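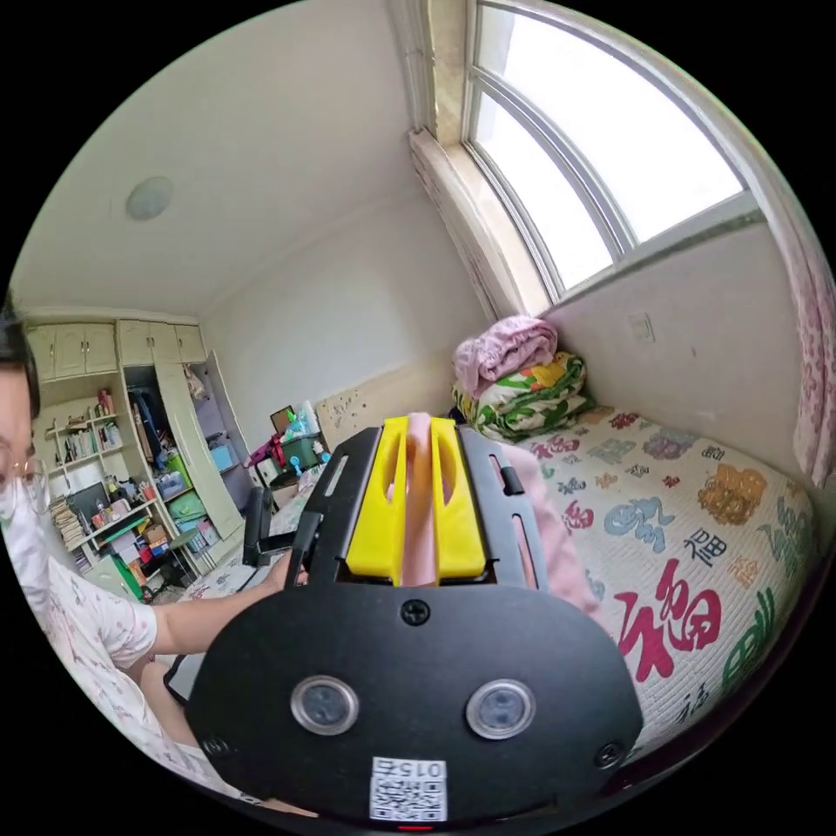
Chaimae Bensaid's short film Urholm played at two festivals before anyone told her the ending looked familiar. The message came from a viewer in September, with a link to a comic called Rana that Benedikt Schnyder had put online years earlier. Bensaid, who spent those weeks in a white shirt with a small pink pattern, much like the one in the photo, because it was what she had packed, says she read the comic on her phone in a hotel lobby.

"I had read it before," she says. "I knew by the second page. I must have been in college. I didn't remember the title or who drew it, but I remembered the boat and the two sisters."

The film runs 16 minutes. Five shots in the last sequence match panels from the comic closely, and one line of dialogue is the same word for word. Bensaid wrote to Schnyder that night and offered to pull the film.

Schnyder did not want it pulled. "I wanted my name on it," he says. "I also wanted to be paid, and I said so in the first email. People get embarrassed about that part."

The talks took longer than either expected. Her producer, Gaëtan Royer, thought a thank-you in the credits would be enough. Schnyder refused. They settled on an "adapted in part from" card at the front, plus a share of whatever the distributor, Jovisard, pays for the streaming rights.

"Gaëtan and I argued about it," Bensaid says. "He kept saying that everybody borrows. Sure, but I had a whole line of the man's dialogue."

The new version went up on May 27, 2025. Schnyder has watched it once and says he likes the sound more than the pictures. Bensaid is writing a feature now, and she keeps a list of everything she reads while she works on it.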